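Teaching by Demonstration: Inside the Prurndale Manipulation Programme

In a converted warehouse on the edge of Prurndale, the engineering institute Rellerov has spent the winter building a library of small household actions. The programme, known as Collon, began in December. Its purpose is to supply a learning system with enough examples of ordinary handling that it may in time attempt such work without guidance.

The principle is simple. An operator guides the robot through a task from beginning to end, while cameras record what the machine sees and sensors record how its joints move. Each completed attempt is known as an episode. By early spring the library held 3337 episodes, covering 105 tasks, among them folding cloths, closing drawers and placing stemware on a holder. 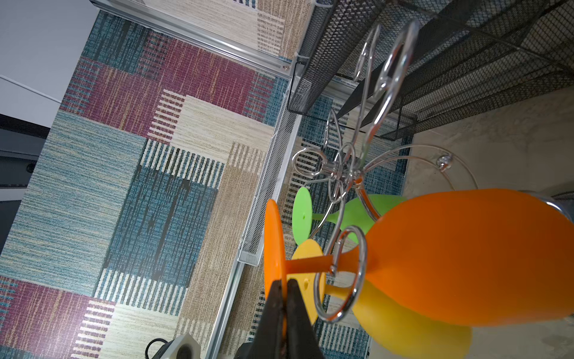 Stemware was chosen for its difficulty. A glass has a narrow stem, a broad bowl and a thin foot, and each calls for a different approach from the gripper. A holder made of curved wire adds to the problem, as the stem must be guided past one loop without disturbing its neighbours. The institute uses plastic glasses for this work, and the operators are asked to vary their grasp between episodes.

Variation is a matter of policy. A system trained on one arrangement tends to learn that arrangement and little else. The positions of objects are therefore changed between sessions, as are the colours of the glasses and the fabrics that surround the workspace. Failed attempts are also kept, provided that they are labelled correctly – a glass that slips and is recovered may teach more than one placed cleanly. 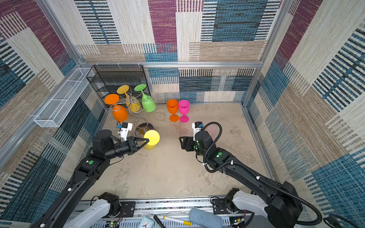 Two arms at work in the fabric-lined enclosure, the left holding a yellow glass by its stem.

Review takes longer than recording. Every episode is checked for missing images and errors of timing before it enters the library, and is then given a short written description. The Opoku Fund, which supports the programme, has asked for 400 reviewed episodes of the stemware task before training on it begins. Work towards that figure continues, and the next task on the list is the stacking of bowls.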